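Noltano Opens Assembly Training Hall in Lorente

LORENTE, March 14, 2026. The Noltano Technical Center has opened a renovated training hall for small-parts assembly at its Lorente site, giving apprentices and returning workers a dedicated place to practice fitting, fastening and inspection.

The hall occupies the former packaging building on the north side of the property. Renovation began last August and included new lighting, a repaved delivery entrance and the replacement of the electrical supply. The building has a floor area of 1539 square meters, of which the greater part is given over to assembly stations. The remainder holds a classroom, a tool crib and a small area for measuring finished parts.

According to the center, 108 trainees are enrolled for the first term. They come from member firms in Lorente and from the neighboring districts of Hirnitz and Jinum, where several smaller manufacturers have had no assembly training of their own. Instruction is offered in day and evening groups, and firms may reserve places for employees who need only part of the course.

Exercises in the hall are organized by station. Each station has its own work instructions, a parts list and an inspection sheet that is completed before the work is passed on. Trainees begin with single components and continue to assemblies in which several parts must be seated in a set order. Fixture panels hold the work in position so that the same task can be repeated under the same conditions by every group.
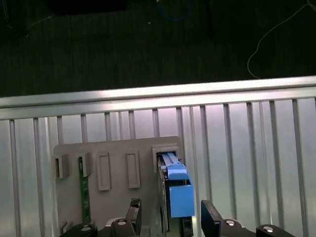

A gray fixture panel and a blue plastic component at an assembly station in the Lorente hall.

The center said the panels were prepared in its own workshop after a review of the exercises used at the old premises. Instructors had reported that too much class time was being spent on setting up and clearing away. Under the new arrangement, a panel remains at its station for the whole of a course unit and is exchanged when the next unit begins.

The course consists of 19 units. The opening units deal with reading drawings, handling plastic components and checking fit. Later units cover mixed assemblies, fault finding and the preparation of written work instructions. Trainees who complete every unit and pass the final inspection exercise receive the center's certificate in small-parts assembly, which the member firms have agreed to recognize when hiring.

Fifty-nine firms contributed to the cost of the renovation, either through direct payments or by supplying tools and materials. The balance was met from the center's building reserve. The center stated that tuition for apprentices of member firms will remain unchanged for the current training year. Fees for outside applicants are set by the enrollment office and depend on the number of units taken.

Safety arrangements in the building have also been revised. Visitors must register at the main entrance and are admitted to the station area only in the company of an instructor. Eye protection and closed shoes are required throughout the hall. Bags and coats are to be left in the lockers beside the classroom, and food and drink are permitted only in the break room on the upper floor.

The previous assembly rooms, located above the center's offices, will be converted into classrooms for drafting and quality records. Work there is expected to be completed in August. Until then, drafting classes will continue to meet at the Jinum annex, and the shuttle between the annex and the Lorente site will operate on its present schedule.

Firms wishing to reserve places for the next term should submit their applications to the enrollment office in Lorente. Application forms are available at the reception desk and at the Hirnitz branch office. Applicants who are already on the waiting list do not need to apply again and will be notified by mail.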